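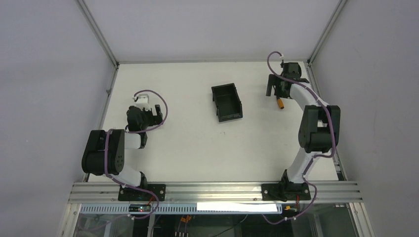 Two robot arms with a small black tray between them.

Tindberg Community Television
Minutes of the November general meeting

The meeting opened at 7:10 p.m. in the upstairs room at the Runder Building, a little behind schedule while more chairs were carried up. The chair thanked everyone for coming out on such a wet evening, and said how nice it was to see several faces from the old Channel 12 days in the back row. Apologies were received from four members.

Minutes of the previous meeting
Accepted with one correction. The late movie on the autumn schedule starts at 10:30 p.m. and runs after the council replay. The printed minutes had them the other way round, and at least one viewer planned an evening by it.

Station manager's report
Paid memberships stand at 496, up from 476 at the spring meeting. The manager was very pleased with this and wanted it recorded that most of the new members came in through the high school hockey broadcasts, which people have been kind enough to mention at the grocery store, at the bank and everywhere else. The cable carriage agreement with Costello has been renewed on the same terms, and we keep our channel position for the coming year. A member asked whether the picture would be any sharper. The manager said that Costello will begin taking our feed in high definition once the new encoder is in, and that standard definition will carry on alongside it for those with older sets.

Finance
The encoder came in at $3598, including delivery and the rack shelf. The board had already approved the purchase, and the meeting was asked to note it. The underwriting account brought in less over the summer than hoped, mainly on the Sunday morning block, where two sponsors did not renew. There was a long and friendly talk about whether we ask too little for a sponsor card or too much, and it was left that the rate sheet would be looked at again before spring.

Programming
The cooking hour moves to 4 p.m. from the new year, so that it no longer runs against the network news. The Irano drama serial, which we carry with subtitles, has finished its first season and has drawn more letters than anything since the flood coverage. Most were warm. A few asked for bigger subtitles, and the control room will try a larger size on the repeats. Moved and seconded that up to $1000 be set aside to license the second season. Carried, with two against, both of whom wished it noted that they like the show perfectly well but would sooner see the money go to local programs.

A member suggested bringing back the Saturday quiz. There was a good deal of fondness for this — and some singing of the theme tune — but no producer came forward. Held over.

Studio
The curtain track on the north wall still sticks. Anyone booking Studio B should allow an extra fifteen minutes to set up and please leave the lighting grid as they found it.

Other business
The holiday open house will run from 2 p.m. to 5 p.m., with cookies and a chance to read the weather on camera. Bakers are asked to label anything with nuts in it.

The meeting closed at 8:55 p.m. Coffee was served afterward.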